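How do you teach a robot arm?

I get to work with one, and I love it! A robot arm doesn't know what a brush is, or where to grab it. Somebody has to show it, and there are two good ways.

1. Hold its hand
You take hold of the arm and gently move it yourself, a bit like helping a little kid write their name. The arm remembers every bend of its joints. Always have a grown-up who knows the robot beside you for this one.

2. Drive it from a distance
You use a controller, a bit like a video game, and the arm copies what you do. My favourite job is picking things out of a big grey metal bin. A brush with a long handle is tricky (grab it too near one end and it tips!), so I line up one silver finger on each side before I squeeze. My first good grab took me nine tries.
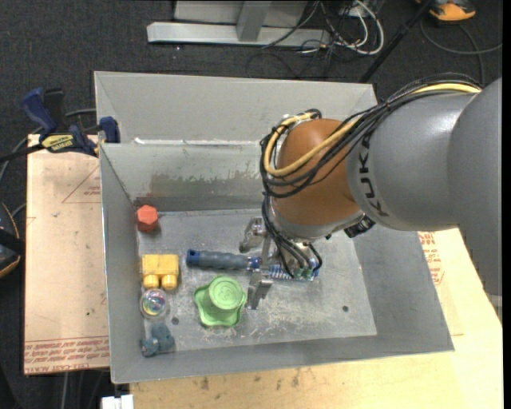 3. Do it again, and again
Once isn't enough. I move the brush, turn it round, swap it for a toy block or a ball, and show the arm all over again. One day in August I did 68 goes before dinner, and my thumbs were so sore!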